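3.2 Sleeve and hand maintenance
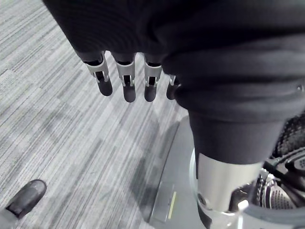

Figure 2. Left hand of the Breltus unit at rest, seen from the wrist camera. The jointed fingers hang below the fabric cover, with part of the wheeled base at right.

Each finger on the Breltus hand is driven through small linkages inside the joint housing. The housings have cut-out windows, so the linkages can be checked without taking the finger apart, but the same windows let in lint. In the first weeks at the Willness lab we traced most finger faults to fibers caught around the hinge pins. We now brush out the housings every 5 hours of run time and log any finger that fails to close fully.

The fabric cover is handled separately. It keeps dust off the arm joints, but a cover that has slipped toward the hand can bunch up near the upper finger segments and add drag. Before each session the operator pulls the cover back, closes the snap, and moves the arm through its full range once with the motors at low power. If the current on any finger motor rises during this check, the cover is refitted and the check is repeated.

Over the study period the left hand completed 1,000 grasp cycles on the Hotberg task set. We logged 53 stops, and 29 of them cleared after brushing alone. The rest needed a new pin or a linkage adjustment — both done with the hand still mounted on the arm. Calibration followed the procedure of Gu and was run again after every pin change.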